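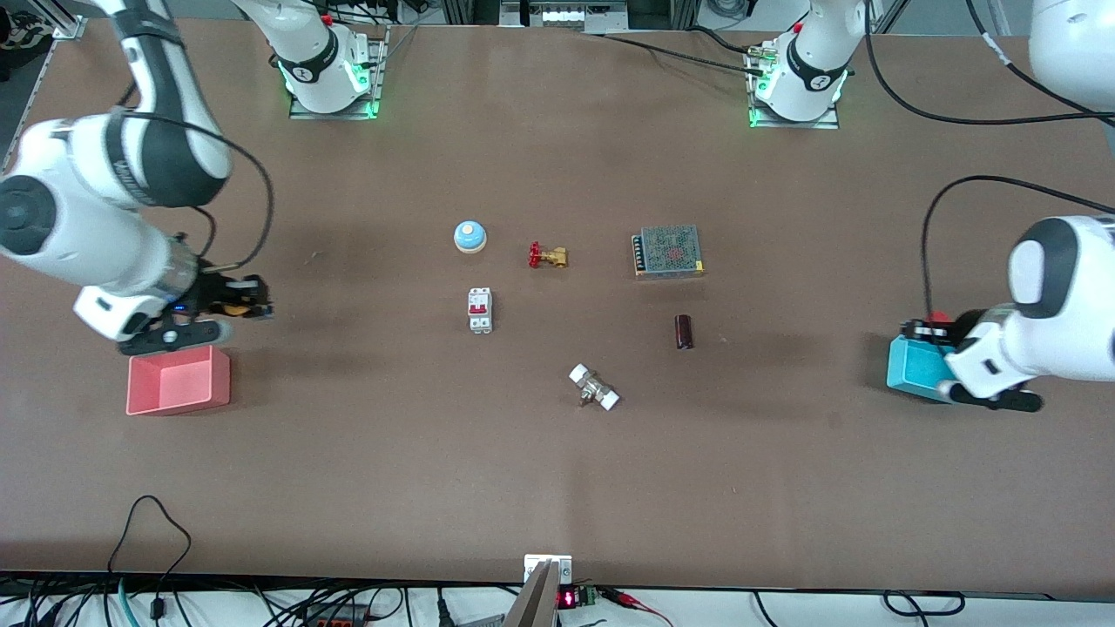 What is the simplest way to keep a shared worktable in order? Give every kind of small item one open container, keep that container in the same place, and clear the tabletop at the end of each session.

PLODENTHORPE, 12th March. Flerkonero, the household and workroom storage company, today announced the opening of its Shared Table program, a service that helps schools, community workrooms and small offices sort and store the small items that gather on large tables. The program will open first in Plodenthorpe and will be extended to Rurnberg in September.

Shared tables are used by many people for many kinds of work, and small parts, cables and tools are often left on them between one task and the next. The Shared Table program offers a written plan for each table, a set of open containers in plain colors, and 2 visits from a Flerkonero adviser.

At the first visit, the adviser reviews the items that are kept on or near the table and agrees with the users on a place for each group. Items in daily use are assigned to shallow, open bins that can be read at a glance from above. Items used less often are moved to a shelf or drawer close by. Cables are sorted by length, tied, and stored apart from loose parts. The second visit takes place nine weeks later, when the plan is reviewed and any container that has not been used is taken back without charge.

"A table that many people share needs a plan that all of them can follow without being told," the company said in a statement. "The plan we provide fits on one sheet of paper and is meant to stay on the wall."

The program was prepared during a trial at 13 workrooms in and near Plodenthorpe. Users in the trial asked most often for containers with low sides and for colors that stand out against a dark tabletop. Lids were tried and then dropped from the standard set, as most users left them off. They remain available on request.

Containers for the program will be supplied by Cheng, which has made storage goods for Flerkonero for three years. The standard set includes bins in several sizes, blank labels and cloth cable ties. Replacement pieces may be ordered one at a time.

Workrooms in Plodenthorpe may apply from today. Each application should state the length and width of the table, the kind of work done on it and the usual number of users. Applications will be handled in the order received, and a reply will be sent in writing. Applications from Rurnberg will be accepted once the service opens there.

About Flerkonero

Flerkonero designs storage plans and supplies storage goods for homes, schools and places of work. Its main office and showroom are in Plodenthorpe. Requests for further information, including copies of the sample table plan, may be addressed to the press office.

9 shares
2 comments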